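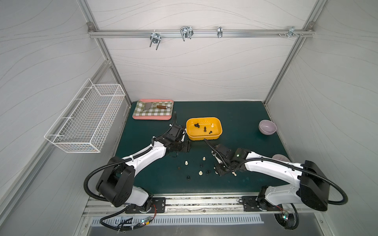
Fig. 1. Station 2 during a sorting run, both arms over the game pieces, bin at center.

Projects > Robotics Software > Student Reports > Two-Arm Sorting

Two-Arm Sorting: Planner and Perception Report
Zyanya Chávez

What I was trying to do

Get both arms to clear small game pieces off the green surface into the yellow bin without one arm waiting on the other the whole time. Old code (Pomach, from last year's group) locked the entire workspace whenever either arm moved. Safe but slow. My part was the software only – detection, who picks what, and the collision check. Did not touch the low level control except one timeout.

Perception

Fixed camera, color threshold first, then a small network for the grasp angle. Trained on 2,432 labeled crops. White pieces are easy. Dark ones on dark green are not, threshold basically eats them. Tried raising the exposure, that blew out the white ones. Ended up running two passes with different settings and merging the masks. Ugly, works OK.

Pieces lying on their side also a problem. The network wants to grab them like they're standing, so the gripper comes down on the wrong axis. Added a "lying" class late, on a Thursday night, only 190 crops for it so dont trust it too much.

Planning

Task split is greedy: each arm takes the closest free piece on its own side, the middle strip goes to whoever asks first. The shared zone is now only the area over the bin plus a margin, not the whole table. An arm asks for a token before it enters and gives it back when the wrist is clear.

First version deadlocked. Left arm held the token and waited for a replan, right arm was parked in the path it wanted. Fix was to make the parked arm back off if the other one has asked twice. Also the cable hoses are not in the collision model at all, so I padded both forearms with fat capsules. Costs some reach near the elbow.

Results

100 runs with the old lock, 100 with the token version, same start layouts loaded from file. Token version was faster in almost all of them, the exceptions were layouts with everything piled on one side, where the second arm has nothing to do anyway. 659 pick attempts logged for the token version before the logger filled the disk, so the later runs have times but no per-pick data. Most misses in the log are dark pieces. A few are double picks, both arms going for the same peice because the detection list was stale by one cycle.

Still open

- stale list bug, need a timestamp check before assigning
- more crops of lying pieces
- the tray and the bowl are hardcoded as obstacles, should come from perception
- replay tool (Trosterura) crashes if a run has no picks in it

Config used for all the runs is in the repo under runs/token_final, ignore token_final2.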